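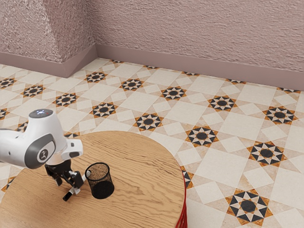

slowbreakfast wrote:
I do not agree that a round table wastes space. In a narrow kitchen you lose the corners, yes, but you can walk past it without hurting your hip.

Round or rectangular for a small kitchen?
Posted Monday, March 12, 2018 by teapot_north

We use cookies to improve your visit. By continuing you accept our cookie policy.

teapot_north wrote:
Thank you for the answer. We moved to Veltville in winter and we still eat at a folding desk. The Ernora shop has a rectangular one with drawers, and my husband prefers it. I prefer round — maybe only for the look.

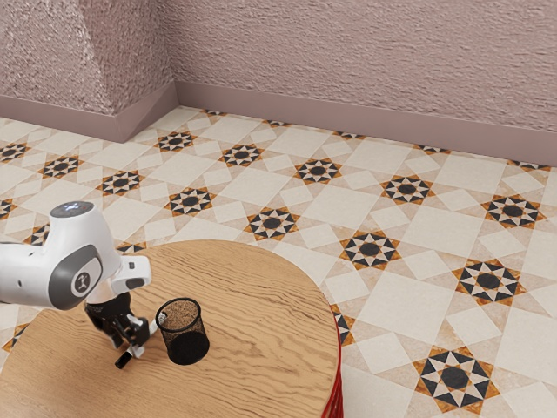

Cup on the round wooden table.

graywool wrote:
Rectangular, every time. You push it to the wall and the problem is finished. A round one against a wall looks like a mistake, and two chairs become useless. I had a round Suvden for three years and sold it without tears.

slowbreakfast wrote:
But why push it to the wall? Put it near the window and keep the wall for shelves.

graywool wrote:
Because the door opens there. Not all of us have a free window.

teapot_north wrote:
Our door opens to the hall, so this is fine. My other question is the surface. I like wood where the grain is strong and wavy. Is it tiring for the eyes after some months?

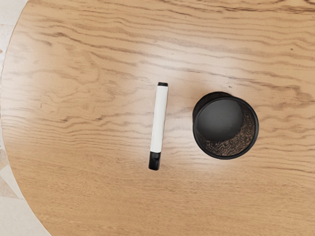

Re: Strong grain and daily use

crumbcounter wrote:
It is not tiring, and it hides crumbs very well. I use Kazmi oil on mine in spring. Please measure your chairs before you buy — ours did not go under the edge.

graywool wrote:
On this I agree, about the chairs. About the round shape, still no.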